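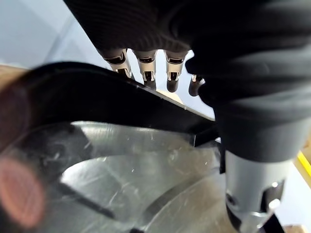 A curved black plastic rim. Photo: Getetti

Getetti Extends Reusable Bin Service to Small Retailers in Drasdale

DRASDALE, 30 Sep 2025 — Getetti, a supplier of storage and packing goods, today opened its reusable bin service to independent shops, repair businesses and online sellers in the Drasdale area. Until now the service was open only to wholesale accounts.

Under the service, customers rent lidded plastic bins in place of buying new cardboard cartons for each local delivery. Getetti drops off clean bins, picks up used ones on the next route, and washes and checks them at its Lockyer Road depot before they go out again.

The company ran a trial with small businesses beginning in June. More than 610 bins were in use by the end of it, shared among 80 businesses. Most were shops with one location and no loading dock.

"Small shops asked us for this from the start, and we kept telling them the minimum order was too high," said Yevdokiia Hnatiuk, head of operations at Getetti. "We have changed the routes so that a van can stop for five bins and still make sense. That was the main thing holding it back."

The new minimum order is five bins. Customers may keep them for up to two weeks under the basic rate and can extend the rental through their online account. There is no deposit for businesses that already have an account with Getetti. New customers pay a deposit that is returned when the account is closed and all bins have been handed back.

Bins come in a shallow and a deep size, and both fit the same lid. Each carries a printed label panel on the short side. Customers who ship mixed goods can also order dividers and flat liners. Getetti asks customers not to put adhesive tape directly on the bins, as removing the residue adds time to the wash. Paper labels with a peelable backing are supplied with each order.

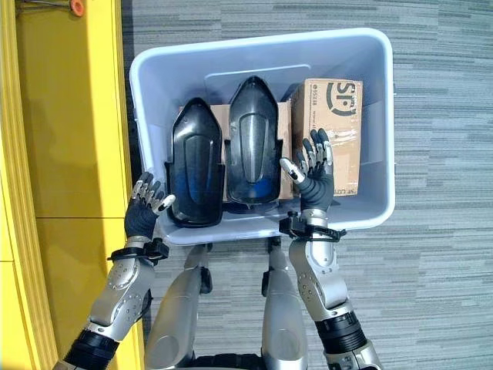 A plastic storage bin holding two molded black plastic pieces and two cardboard boxes. Photo: Getetti

Damage from normal use is covered by the rental rate. Cracked bins and lids are taken out of service at the depot, sorted by type of plastic and sent for regrinding. Customers are charged only for bins that are lost or that come back with paint, oil or cement in them.

One of the businesses in the trial was Tronis, a Drasdale shop that sells replacement housings and trim for household appliances. The shop sends stock between its store and a storage unit across town several times a week, and had been buying cartons in bulk for the purpose.

"Molded parts have odd shapes and they scuff easily," said Zakhar Prokopenko, owner of Tronis. "In a carton they would push through the side or get crushed at the bottom of the stack. With the bins I can stand them up, put the lid on and stack the next one. I also have my back room back — the flattened cartons used to take up a whole wall."

Prokopenko said the shop still uses cardboard for parcels that go to customers by mail, and expects to keep doing so.
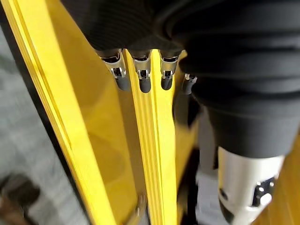
Getetti said it does not plan to offer the service for mail-order parcels. Returning empty bins from private addresses would cost more than the bins save, and the company's vans do not cover residential streets on a regular schedule. The service is meant for goods that move back and forth between the same places, such as stock transfers, repair pickups and deliveries to regular trade customers.

Routes will run through central Drasdale, the Mill Street area and the business park. Businesses outside those areas may register their interest, and Getetti will review the map once it has enough requests along a given road. Pickups can be booked until noon on the day before the route runs.

"We would like people to try it with a small order first," Hnatiuk said. "If the size is wrong for what they carry, they can swap it on the next route at no charge."

Sign-up is open now through the Getetti website and at the trade counter on Lockyer Road. Sample bins in both sizes can be seen at the counter during normal opening hours.

About Getetti
Getetti supplies storage bins, packing materials and shelving to businesses in Drasdale and nearby towns. It operates a depot and trade counter on Lockyer Road.

Media contact
Yevdokiia Hnatiuk, Head of Operations
Getetti, Lockyer Road, Drasdale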